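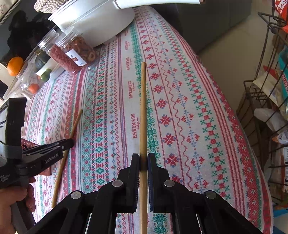 Minutes – Gripper Comparison Working Group, Droltham

Third meeting, March, 9:30 am
Held in the upstairs room at Drelky House annex, Droltham site

Present: five members of the working group, one visitor from Fustetti (first hour only)
Apologies: two

1. Minutes of the previous meeting

Accepted with one correction. Under item 4, the hand-held units were listed as having been charged overnight. They had been charged for 50 minutes before the session. The secretary will fix the copy in the shared folder.

2. Household object trials

The group went over the notes and footage from the household sessions, which were done with hand-held grippers at a dining table. To date there are 216 recordings in the set. Of these, 17 have been put aside for a second look, mostly for short gaps in the wrist camera footage.

Discussion centred on the chopsticks. These are wooden, thin and taper to a narrow tip, and were chosen as the hardest item on the list. Two ways of holding them were talked through:

Upright, clamped between both finger pads. The ribbed pads take hold well enough, but several members had trouble keeping the stick straight once the wrist turned. It was suggested that the operator close the fingers on the thicker half wherever possible.

Lying on the cloth, picked up from the side. More awkward. The fingertips have to come down almost to the table, and on two tries the cloth was picked up along with the stick. One member felt this was a matter of practice. Another thought the fingertips were too deep for the job and would like to see a thinner set tried.

The patterned tablecloth was raised again. It has bands of red, green, blue and purple motifs running the length of the table, and the chopsticks cross over these in most clips. The member handling the tracking software reported that the edges of the sticks are harder to pick out against the cloth than against a bare table. There was some support for switching to a plain cloth. Others felt that real kitchens and dining rooms are busy places and that the pattern should stay. Agreed to keep the patterned cloth and add one plain-cloth session for comparison.

Jars, fruit and the larger containers will stay on the table as they are. Lids are not part of this round.

3. Fixed arm results

The visitor from Fustetti presented results from the bench arm fitted with their parallel gripper. The same chopsticks were used. The arm was steady on the upright hold and did better than people had expected on the side pick-up, but it was slow, and the operator had to reset it whenever a stick rolled.

A question was asked about pad wear. The visitor said the current pads had done 2486 closures and would be sent back for inspection at the end of the month. A spare pair has been left with us – they are in the grey drawer, second from the top.

The group thanked the visitor, who left at 10:30.

4. Controllers

Two controllers are under review, the Drekley and the Farouk. Both have been run on the bench arm.

The Drekley is easier to set up, and the grip force can be changed during a run. Its display is hard to read near the window. It dropped its connection twice in the last session and the log does not show a cause.

The Farouk has not dropped out at all, but changing the force setting means stopping the run and starting over. Two members find the menus confusing. There is also no printed manual, only the file on the supplier's portal.

No decision was made. The group would like one more session with each before choosing, using the same operator and the same list of objects.

5. Cameras

The wrist view is good for seeing what the pads are doing. It is less good for anything at the far end of the table. A request was made for a second, overhead camera. The mount from last year's project would do if it can be found. Cost to be checked before anything is ordered.

6. Storage and labelling

Grippers are being put back in the wrong cases. Coloured tape will go on the handles and the matching cases. Please also coil the cables before closing the lids.

7. Other business

A short discussion on whether to add a spoon and a paper cup to the object list. Agreed to add the spoon. The paper cup was held over.

Actions

Secretary – correct the previous minutes.
Tracking member – set up the plain-cloth session and compare edge results with the current set.
Bench team – one more run each on the Drekley and the Farouk, and ask Drekley about the dropped connections.
Equipment member – look for the overhead mount and price a replacement, tape the handles and cases.
All – finish comments on the recordings put aside before the next meeting.

Meeting closed at 11:15 am. Next meeting in April, same room, same time.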